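Pre-Session Safety and Readiness Checklist, Handheld Gripper Station, with Comments
Eltari Study, soft goods tasks. Kept by Saadet Coşkun. Revised 26 July 2020.
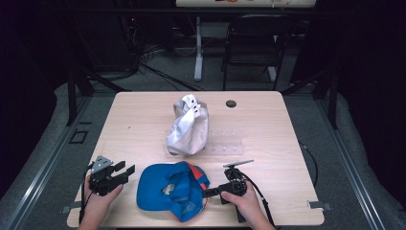
Welcome back to the checklist, and thank you to everyone who scribbled in the margins of the old one, because most of what you wrote has found its way in (including the grumbling, which I have toned down a little). The list is for whoever opens the station. It takes a quarter of an hour if you don't hurry, and I would much prefer that you didn't hurry. Mark each line OK, FIX or N/A, put your initials at the end, and leave a comment whenever something made you stop and think, even when you ended up marking it OK. Those comments have taught us more about the method than some of our plots have!

A word on why a research group keeps a list this long. The Eltari study compares two ways of recording a fabric task: a person working with the handheld grippers at a table, and a person steering the arms from across the room. The comparison only means something if the table side is the same from one day to the next, so a good half of the lines below look after the data while they look after your shins.

SECTION A. FLOOR AND SURROUNDINGS

A1. Aluminum rails on the floor are seated, with no end lifted.
OK
Comment: Please walk the length of both and look down as you go. I know where they are and I still caught my toe on the left one in February.

A2. Edge of the carpeted platform is flat all the way along.
OK

A3. Cables behind the table are pushed back from the walking path.
FIX
Comment: They creep. I tidied them, went for lunch, and came back to the same nest. Somebody has offered to bring in a cable cover, and I would be very grateful for it. Until then, walk around the front.

A4. No loose hardware on the floor near the posts.
FIX
Comment: Small brackets go in the parts tray, please, even if you are sure you will need one again in a minute.

A5. Folding chair is outside the operator's reach with both arms stretched out.
OK

A6. Upright posts do not wobble when pushed gently at shoulder height.
OK
Comment: Gently! One of our summer people tested this with real enthusiasm and we lost a morning to recalibration.

SECTION B. TABLE

B1. Clamps at the front edge are tight.
OK
Comment: Finger tight and then a small turn more. If you sit close, check that your sleeves clear them, as loose cuffs do catch there.

B2. Tabletop wiped and dry before any fabric goes down.
OK

B3. Table does not rock with both forearms resting on it.
OK
Comment: This one matters for the result as well as for comfort. When we went back through the bad recordings from the first round, a rocking table explained a good many of them, and we had been blaming the tracking software for weeks.

B4. Clear stand has no cracks or sharp corners.
OK
Comment: Run a fingertip along it slowly. It is very easy to overlook against the wood, so tell a new operator where it is before they start reaching.

SECTION C. GRIPPERS

C1. Both grippers open and close fully, with no grinding.
OK

C2. Jaw tips free of lint and thread.
FIX
Comment: A bit of thread was wound around one tip. It came away with tweezers. Always disconnect first, however small the job looks.

C3. Top plates and tabs are firm and not bent.
OK
Comment: The flat tab on the right gripper is thin and stands up where your other hand likes to travel. Set the gripper down on its side when you pause, and keep your face well back when you lean in to look at a fold.

C4. Each cable runs down and away from its gripper, without crossing the operator's lap.
OK
Comment: I ask people to lift both hands as high as they will go during the task and watch what the cables do. If either one pulls, we re-route it then and there. A tugging cable changes how a person moves, and we noticed this in the recordings before anyone had complained about it.

C5. Grip is comfortable for this operator, with the wrist near straight.
OK
Comment: Smaller hands tire sooner on these handles. The padding Alum sent us has helped and it lives in the top drawer. Please note in the log if it was used, so that the person doing the analysis doesn't have to come and ask you.

SECTION D. TASK OBJECTS

D1. Objects match the day's sheet.
OK
Comment: The cap and the crumpled fabric are today's pair. The cap has a stiff part and a soft part, so an operator has to decide which to take hold of, and that decision is exactly what the study is after. Don't suggest one! I have caught myself doing it, with my eyebrows if not with my voice.

D2. No pins, tags or hard bits hidden in the fabric.
OK
Comment: Shake it out, turn it over, and feel along the seams and flaps before crumpling it again.

D3. Starting arrangement is loose and not copied from the last one.
OK
Comment: We used to reset everything to a taped outline. The policies trained on those recordings did beautifully on the outline and fell apart as soon as the cloth landed anywhere else. Dropping the fabric by hand gives messier recordings and a much better result, so please resist the urge to be neat.

SECTION E. OPERATOR

E1. Operator has read the Tekin consent sheet and had time to ask questions.
OK

E2. Rings, bracelets and lanyards off.
OK

E3. Operator can say the stop word and knows that anyone in the room may use it.
OK
Comment: Practice it out loud once. People feel silly, they laugh, and then they are far more willing to use it when it counts.

E4. Break planned after every 50 trials, or sooner if asked for.
OK
Comment: I used to treat this as a courtesy. Then we plotted fumbled grasps against time since the last break, and the curve was so plain that it went straight into the draft. Tea is in the corridor, and it stays in the corridor.

SECTION F. RECORDING

F1. Two short test trials recorded and played back in full.
OK
Comment: In full, please. The first seconds nearly always look fine, and the trouble we have had comes later, when a hand turns over and covers the thing we wanted to see.

F2. Free space on the Flesasa drive checked.
OK
Comment: The set now stands at 4000 trials, a number I am rather proud of, and the drive is feeling it. Move finished sessions across before you go home.

F3. Failed trials kept and labeled, never deleted.
OK
Comment: I know it is tempting when a trial goes badly in the first moment. Keep it anyway. Our second model learned to recover from slips only after we put the failures back in, and that is the part reviewers asked us the most about.

OPEN ITEMS

A3, cables behind the table. Waiting on the cover.
A4, floor hardware. Tray to be moved nearer to the left post.
C2, lint on the jaw tips. Cleared today. I would like it checked again at the break, with a note of which fabric was in use.

Session may go ahead once A4 is cleared and initialed. If you are opening up for the first time, come and find me and we'll go through it together. I'm in the room across the hall most mornings, and the door sticks, so push.

Checked by: S. Coşkun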